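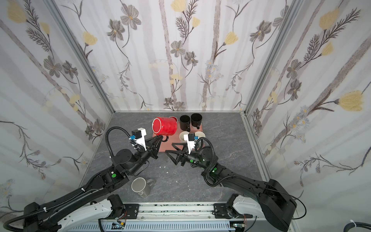

FICTION

Search stories, authors, issues Go

The planner stalled on run 2847, at the same waypoint as the run before it, and Abdelghani Fawzy wrote the number on the back of his hand so he would not have to trust the log.

It was ten past six on a Wednesday in February. The heating in the Parau building went off at half past five. He had his coat on and was typing in gloves with the fingertips cut out.

The task file called for the left arm to take the red mug by the handle. The mug was lying on its side on the tray. The left arm had opened its gripper near the handle and stopped. The right arm had come in over the front of the tray and stopped as well, facing the other, and the two of them held there with their green lights on while the console printed the same line.

WAITING ON PEER: CLEARANCE

He read both traces side by side. The left controller would not close until the right one had backed out of the shared volume. The right controller would not back out until the left one reported a grasp. Each request was legal. Each had been granted a lease of 400 milliseconds, and each lease was renewed before it ran out.

Subramaniam had a rule for this. The rule was in the old Stiltau scheduler, which Tekmont had bought with the rest of the company and then forbidden anyone to call. It gave priority to the arm with the lower joint cost. In a tie it gave priority to the left. Fawzy had taken it out himself in the spring, on the grounds that a tie could not occur with floating point numbers.

He checked the joint costs. They were identical to the last digit.

He checked the code that computed them. The right arm's cost function was reading the left arm's state. He had pasted the block and changed one variable name out of two.

He did not fix it straight away. He pulled up the perception overlay, which was drawn over the left wrist camera's feed. The detector had put a box on the red mug and another on the pale grey one lying on the floor panel. It had also put a box on a yellow flower in the wallpaper and labelled it CUP, confidence 53 percent. The threshold was 50. He raised it to 60 and the flower went away.

The wallpaper had been Subramaniam's choice. She had hung it herself before she left, smoothing it into the corners with a plastic ruler. A detector trained on plain walls was a detector for plain walls, she said. Her last commit message said only "more flowers".

He went back to the deadlock. The honest fix was one word long. He made it, rebuilt, and ran the unit tests, which passed. They had passed before the fix too. He wrote a test that would have failed, backed the fix out to make sure that it did fail, and put the fix in again. This took until seven.

Then he sat with the cursor on the restart command.

The arms had been holding position for 53 minutes. The position error on every joint was below what the encoders could resolve. He scrolled through the messages they had sent each other in that time. Request, grant, renew. Request, grant, renew. There was no jitter in the interval. He had spent two years trying to get the clocks on those controllers to agree, and the plot was a flat line.

He exported the log and named the file with the run number. In the notes field he typed "deadlock, cost function aliasing, resolved". He deleted "resolved" — he had not run it yet — and typed "patched".

He thought about sending it to Subramaniam. Her address still completed itself when he typed the first two letters. She would ask which arm had asked first.

He looked. The timestamps were the same.

He took off his right glove, put his hand near the stop button, as the procedure required, and pressed enter with the left. The console cleared. The planner loaded the new build and listed its parameters one at a time.

PEER: CLEARANCE GRANTED

The right arm moved first.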